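Join the Grurkside Sourdough Swap: Home Bakers Wanted!

Do you bake bread at home? Have you always meant to start? We're looking for 136 households in and around Grurkside to bake along with us this spring, and we'd love for yours to be one of them.

The idea came out of a long winter of trading jars over the fence. My starter is named Mellow (she's six years old and anything but), and by February so many neighbors were raising her offspring that we began comparing notes. Same flour, same recipe, wildly different loaves! So now we want to do it properly and find out what our kitchens are doing to our bread.

What you'll get: a jar of Mellow, two bags of flour from the Painemal mill, a printed recipe and a baking diary.

What we ask: bake one loaf a week for 6 weeks, starting in April. Write down your kitchen temperature, how long the dough took to rise, and what you thought of the taste. Please be blunt! A brick is just as interesting to us as a beauty. You'll also bring one loaf to the big tasting at Plukivach Hall, where we'll slice everything up and eat far too much of it with butter.

Who can join: anyone 16 or older with an oven and a bit of patience. Younger kids are very welcome to bake with a grown-up. You don't need a stand mixer, a fancy pot or any experience at all. If you can't eat wheat, let us know, as Zohreh Salehi is running a small buckwheat group alongside the main one and has room for a few more.

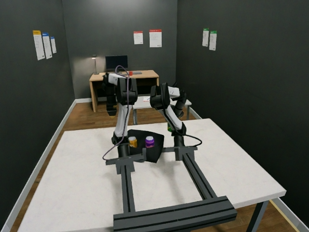
Feeding the starter takes five minutes a day, and baking day is mostly waiting around while the house starts to smell wonderful. If you go away for a week, Mellow will sit happily in the fridge.

It costs nothing to take part. Jars can be picked up at Plukivach Hall between 3 and 6 p.m., side entrance, and bring a bag because the flour is heavy.

To sign up, leave your name, street and phone number at the hall desk, marked for Domingo Figueroa. Tell me what you've baked before, even if it's only banana bread. I can't wait to taste what you make!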